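Kapitel 7
Können die das jetzt endlich? Maschinen und die kleinen Arbeiten
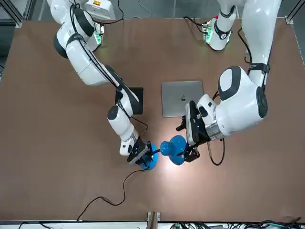
Abb. 7.1: Zwei Arme, eine Schreibtischlampe. Der eine Greifer fasst den runden Fuß, der andere den Schirm; die Lampe ist eingeschaltet.

Wenn ich auf Familienfeiern erzähle, womit ich mein Geld verdiene, dauert es meistens keine fünf Minuten, bis jemand fragt, wann denn nun der Roboter kommt, der die Spülmaschine ausräumt. Früher habe ich dann »in zehn Jahren« gesagt. Das sage ich jetzt schon ziemlich lange, und meine Tante hat es sich leider gemerkt.

In den ersten sechs Kapiteln ging es um Gelenke, Getriebe, Koordinatensysteme und die leidige Kalibrierung, also um alles, was man auf dem Papier ordentlich lösen kann. Ab hier wird es unordentlich (und, wie ich finde, viel schöner!). Wir schauen uns an, was passiert, wenn ein Arm etwas anfassen soll, das für Menschenhände gebaut wurde und bei jedem zu Hause ein bisschen anders aussieht.

Nehmt die Lampe aus Abb. 7.1. Eine Schreibtischlampe zurechtzurücken ist für uns gar keine Aufgabe, das machen wir nebenbei beim Telefonieren. Wir halten unten fest, drehen oben, fertig. Für zwei Arme ist das ein ganzer Stapel von Problemen. Der Fuß soll auf dem Tisch bleiben, der Schirm soll sich bewegen, und zwischen beiden sitzt ein kurzes Verbindungsstück, von dem die Steuerung erst einmal nicht weiß, wie schwer es geht. Zieht der eine Arm stärker, als der andere gegenhält, wandert die Lampe. Drücken beide zu fest gegeneinander, leidet das Gelenk. Dazu kommt das Stromkabel, das sich in Wellen über die Tischplatte zieht und sich in keinem CAD-Modell der Welt so hinlegt wie in Wirklichkeit. Und glänzende Oberflächen mögen Tiefenkameras sowieso nicht, eine leuchtende Glühbirne in der Nähe schon gar nicht.

Ich habe vor ein paar Jahren bei Skudalix an einem Versuch mitgearbeitet, den wir intern nur »die Küchenwoche« nannten. Die Idee war simpel: eine Zelle mit zwei Armen, 80 verschiedene Alltagsgegenstände, jeder soll aufgenommen und an einen anderen Platz gestellt werden. Wir haben insgesamt 359 Durchgänge gefahren. In 283 davon stand der Gegenstand am Ende dort, wo er stehen sollte. Das klingt nach einem brauchbaren Ergebnis, und im Abschlussbericht haben wir es auch so verkauft. Aber stellt euch kurz eine Aushilfe vor, der etwa jedes fünfte Glas danebengeht. Die würdet ihr am Dienstag freundlich nach Hause schicken.

Interessanter als die Quote waren für mich die Fehler. Beim Greifen selbst ging erstaunlich wenig schief. Schwierig wurde es danach: Ein Deckel klappte auf, ein Griff drehte sich weg, eine Schnur blieb an der Tischkante hängen. Kurz gesagt, alles mit Gelenk, Scharnier oder Kabel hat uns Nerven gekostet. Deshalb steht auch eine Lampe am Anfang dieses Kapitels und kein Würfel. Würfel können wir seit Jahrzehnten.

In der Werkstatt sieht die Sache übrigens anders aus als im Haushalt. Bei Werkix, einem Zulieferer, den ich eine Weile begleiten durfte, legt ein Arm Blechteile in eine Vorrichtung, im Schnitt um die 600 Stück pro Schicht, und das macht er klaglos. Nur kommt dort jedes Teil aus demselben Magazin, in derselben Lage, unter derselben Beleuchtung. Man hat die Welt dem Roboter angepasst. In meiner Küche müsste sich der Roboter der Welt anpassen, und die Welt hat eine Schublade, die klemmt, wenn man nicht leicht anhebt.

Dazwischen liegt das Feld, um das es jetzt geht. Abschnitt 7.1 behandelt das Greifen mit zwei Händen: wer hält, wer bewegt, und wie man die Kräfte so aufteilt, dass nichts verrutscht. In 7.2 kommen Gegenstände mit beweglichen Teilen dran, da kehren wir auch zur Lampe zurück. Abschnitt 7.3 handelt von Kabeln, Tüchern und anderem weichen Zeug (wer schon einmal einem Arm beim Handtuchfalten zugesehen hat, bringt bitte Geduld mit). In 7.4 vergleiche ich zwei Lernverfahren, eines davon aus dem Projekt Flondska, und in 7.5 rechnen wir durch, ab welcher Erfolgsquote sich so eine Zelle in einem kleinen Betrieb überhaupt lohnt.

Ihr braucht dafür die Jacobi-Matrix aus Kapitel 4 und die Impedanzregelung aus Kapitel 6. Wem bei dem Wort Impedanz gerade mulmig wird: Die Seiten mit dem Feder-Dämpfer-Bild noch einmal lesen, das reicht für den Anfang völlig.

Zum Aufwärmen, bevor ihr umblättert: Stellt eine Lampe mit beweglichem Schirm vor euch hin und richtet sie neu aus, aber mit nur zwei Fingern pro Hand und in Zeitlupe. Achtet darauf, welche Hand zuerst zupackt und wann die haltende Hand nachgibt. Schreibt es in Stichworten auf. Die Notizen braucht ihr in Abschnitt 7.1 gleich bei der ersten Aufgabe.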